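About Durno Music School

Durno began in the front room of a house in Bollovby, with one upright piano, a borrowed cello and a kettle that was hardly ever off. Bernice Quartey had moved to town expecting to take on a handful of students while she looked for orchestra work, and by the end of that first winter she had a waiting list taped to the refrigerator and had pretty much stopped looking. The neighbors were very patient with us (thank you, if any of you are reading!), but after a while it was clear we needed a place of our own.

We moved into the old seed store on Cao Street with 2 teaching rooms and a hallway where parents sat on the stairs. Since then we've spread into the upper floor and opened a second branch in Astthorpe, and we now teach 266 students a week between the two. The youngest are still in preschool. Our oldest took up the clarinet after she retired from the post office and plays in the wind group most evenings we meet. 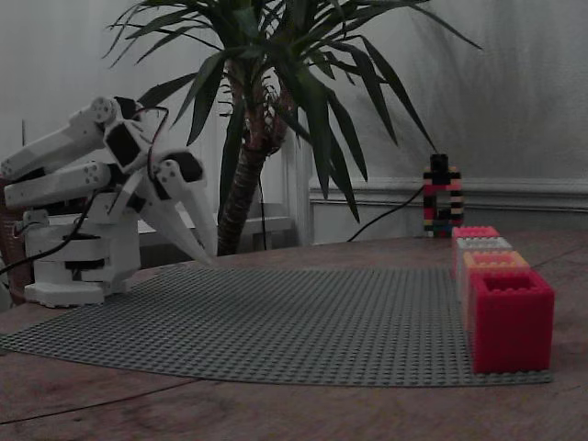

Do I need to own an instrument before I start?
Most new students don't. We lend out violins, cellos, clarinets and small guitars for the first two terms, and pianists can book practice time in Bollovby from four o'clock onward.

Lessons are one to one, and everyone is welcome to join a group as well, even if they only know a few notes. Bernice feels strongly about this. She learned alone as a child and says she was fifteen before she found out how good it feels to sit in the middle of a chord with other people playing it. So our beginners' orchestra takes you as you come, and the parts get rewritten to suit whoever has turned up that term, which keeps our teachers up late but has given us some lovely odd arrangements over the years.

We also look after a sheet music library of up to 1000 pieces, much of it passed on by families clearing out a piano bench, and students can borrow from it for as long as they like within reason.
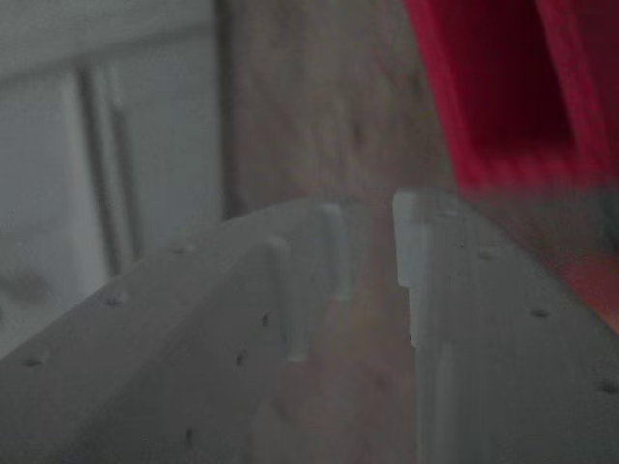 Then there's the December concert, when both branches come together in the Astthorpe town hall, which seats 300 and gets very warm by the second half. Every student who wants to play gets a turn, from the first-term violins to the adult choir, and there are mince pies at the break. If you'd like to know what we're like before signing up, come along to that, or stop by the Cao Street office any afternoon and ask to sit in on a lesson.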